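Ticket 1282, opened 8/13/24
Product: Bednarek round side table, brown marble top
Status: awaiting parts

Customer wants chargers and cords stored off the tabletop. The Rilau cable tray was ordered in July and has not arrived.

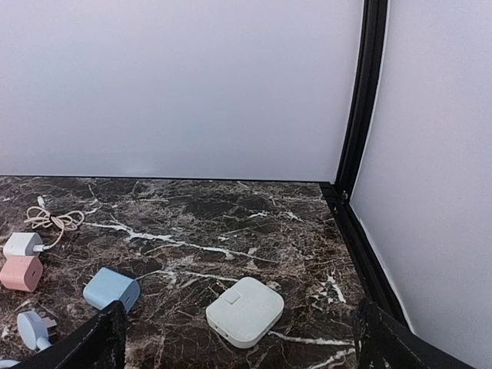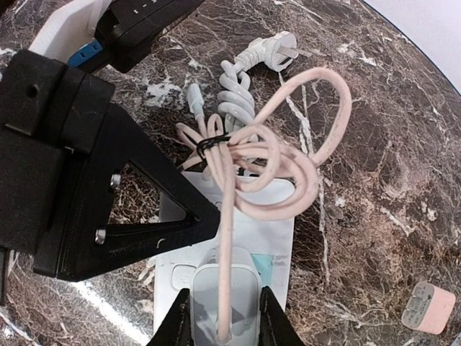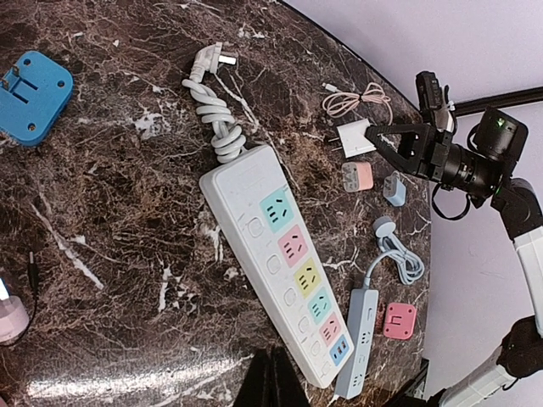
Fig. 1-3: Marble top with charging gear. Power strip with coloured socket panels in Fig. 3 only.

Action: tray reordered, part 833. Check the strip's length against the tray before fitting.

Contact Sama Support | © Sama | Back to top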